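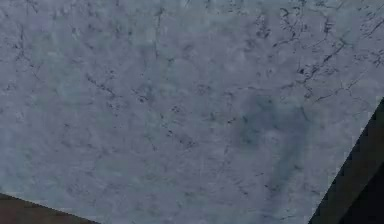
# Film Musicals, Session 2: Why Are They Singing?

28 Jan 2022

Hi all, these are my notes from the session, cleaned up a little (only a little, sorry!). If you missed it, read these first and then watch the opening number of *Singin' in the Rain* before we meet again.

We started with the question I get every year: why does a character start singing in the middle of a perfectly good conversation? The usual answer is that the feeling gets too big for talking. I like that answer, but it only covers some songs. Plenty of numbers happen because the character is a performer and it's her job to sing, and those play by different rules.

## Two kinds of number

**Backstage numbers.** Somebody is on a stage, or rehearsing, or auditioning. There's an audience inside the story. *42nd Street* is the one to know, and *Cabaret* keeps nearly all its songs inside the club, so when one finally happens outdoors in the beer garden it lands like a slap.

**Integrated numbers.** The song comes out of the story and the other characters accept it. *Meet Me in St. Louis* does both, by the way! "The Trolley Song" belongs here, but the girls' cakewalk at the party is a performance for guests. Please don't sort whole films into one box, sort the songs.

Nerea Aranda asked where dream ballets go, and I waffled. Having slept on it, I'd call them integrated, with a note in the margin. The long one in *An American in Paris* is all in Gene Kelly's character's head, so there's no audience to perform for.

## Getting in and getting out

Listen for the moment before the song. Sometimes the orchestra sneaks in under the dialogue, sometimes an actor half-speaks the first line, and sometimes there's a hard cut and we're just in it. Then watch the ending too (I always forget to teach this part). Does the film hold still and leave room for applause, like a theater would? Or does somebody knock on the door and drag us back to the plot?

Long takes matter as well. Astaire wanted his whole body in view while he danced, and once you've noticed it, a choppy modern dance scene can make you a bit grumpy. It does me, anyway. But fast cutting can be its own kind of rhythm, and *Moulin Rouge!* is the film to argue about if you disagree with me.

## For next time

- Pick one number, 5 minutes or shorter, from any film musical.
- Write down how we get into the song and how we get out.
- Say whether anyone in the story is watching, and how you can tell.
- One page is plenty. Bring it on paper, please, my inbox is a swamp.

Stage recordings don't count for this one, but animated films are very welcome.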